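Der Sekretär bleibt

Im Februar habe ich mir vorgenommen, endlich einen vernünftigen Schreibtisch zu kaufen. Vernünftig hieß: höhenverstellbar, grau, mit Kabelkanal, Modell Grirdale, und für den Preis hätte ich früher ein halbes Jahr Semesterticket bekommen. Hanne hat sich das Prospekt angesehen und gefragt, ob ich jetzt eine Versicherung gründe.

Geworden ist es dann der weiße Sekretär aus der Kleinanzeige. 300 Euro, Selbstabholung, dritter Stock, Treppenhaus mit Kurve. Tarmo hat mitgetragen und redet seit kurzem wieder mit mir.

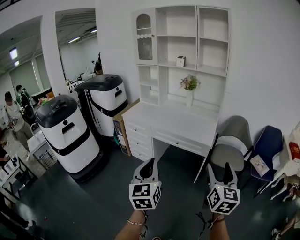

Kategorie: Möbel & andere Fehlkäufe

Zugegeben, das verglaste Türchen mit dem Bogen und dem geschwungenen Zierrand hätte auch meiner Großtante gefallen. Sie hätte Likörgläser dahinter gestellt. Ich plane Steuerunterlagen, was vermutlich auf denselben Gemütszustand hinausläuft.

Die vier Schubladen links sind nach einem System belegt, das ich am ersten Abend für genial hielt: oben Dringendes, darunter weniger Dringendes, dann Kabel, ganz unten Kabel, von denen ich nicht weiß, wozu sie gehören. Inzwischen liegen überall Kabel. Die kleinen Fächer im Aufsatz sind für Briefe gedacht, also für Leute, die welche bekommen.

Der Blumenstrauß in der Vase ist künstlich. Rosa und Grün, pflegeleicht, und trotzdem hat Jarmo ihn beim letzten Besuch fast gegossen. Ich war kurz gerührt.

Offen ist noch die Stuhlfrage. Der graue mit der runden Lehne sieht besser aus, der dunkelblaue sitzt sich besser, und weil ich mich nicht entscheiden kann, stehen beide da. Auf dem blauen wird ohnehin nur abgelegt. Der Karton am Schreibtisch soll seit über 9 Tagen zum Altpapier, das habe ich mir auch aufgeschrieben. Der Zettel liegt in der obersten Schublade, unter einem Kabel.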